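Wolden Youth Football Program
Progress report to the Nalside Fund, second half-year
Submitted by Junaid Talpur, program manager
Thursday, January 31, 2019

Summary

The program is running, the money is being spent on what it was given for, and I am less convinced than I was in my first report that the coaching model we bought is doing what its authors say it does. Details follow. Where I don't know something I have said so.

Registration and attendance

We have 566 players registered across the under-11 to under-17 squads. The fund asked for a registration figure and that is it, but I would ask you not to lean on it. Registration is free and takes a minute at the gate. A boy who came once in the first week and went back to his old club is still in the 566.

Attendance at the Saturday sessions is the better number and it is smaller. On the last Saturday before this report, 130 players trained. Exams and rain both played a part, and I expect the next few weeks to be stronger, but I said the same thing last time and it only came half true. The older girls' squad is the exception. They turn up in any weather and have asked for a second evening, which we can't give them until the lights on the lower pitch are repaired.

Coaching

All our coaches have now finished the Kundari course. It was the largest single item in the first-year budget and the one the fund was keenest on. The coaches liked it. They came back with good warm-ups and a more sensible way of splitting mixed age groups, and the sessions I have watched since are better organized.

What I can't find is any sign that it has made the difference to player retention that was promised in the sales material. The squads whose coaches trained first have lost players at much the same pace as the ones whose coaches trained last. It may be too early to tell. It may also be that players leave for reasons that have little to do with warm-ups, such as bus fares and Saturday jobs. Kundari has offered us an advanced module at a discount. I have not accepted and don't intend to before the summer.

We lost one assistant coach in January to a paid post with a senior club. We are pleased for him and short-handed in the under-13s.

Matches

The under-15 boys are in the middle of their league and look likely to stay there. Our under-17s went to the Zupan Cup, went out in the second round, and have been told by several adults that it was a fine achievement. It was a decent draw followed by a poor afternoon. The defending from corners was bad in both games and the head coach has said as much to the players, who took it well.

Two matches were called off because no referee arrived. The league blames the late fixture list. I have asked for it in writing a month ahead and have been assured this will happen.

Money

Spending is within budget. We are $1,213 under on travel, mostly owing to the canceled matches, and I would like permission to move that sum to the lighting repair. It won't cover the whole job. 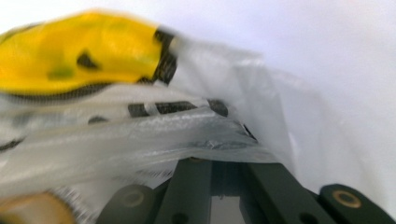 The electrician's first quote assumed new fittings throughout. I have asked for a second one that keeps the existing poles, and will forward both when they are in. Please don't read the underspend as a saving. If the matches are rescheduled the buses will have to be paid for out of something.

Measuring results

The fund's form asks for a "player confidence score" taken before and after each term. We have collected it and it is attached. Scores went up. I would point out that the children fill in the form with their coach standing next to them, and that those who had stopped coming didn't fill in the second one. I would rather report weekly attendance by squad, plus how many players return after a break of a month or more. If you agree, we can start with the next term - the registers already hold most of it.

Next six months

Get the lights working. Replace the under-13 assistant. Clear the registration list of anyone not seen since the start of the season, which will make our headline figure fall sharply, and I would like that understood in advance. Hold off on further course purchases.

Decisions needed from the fund: the transfer from travel to lighting, and the change to the reporting measures. The first is urgent.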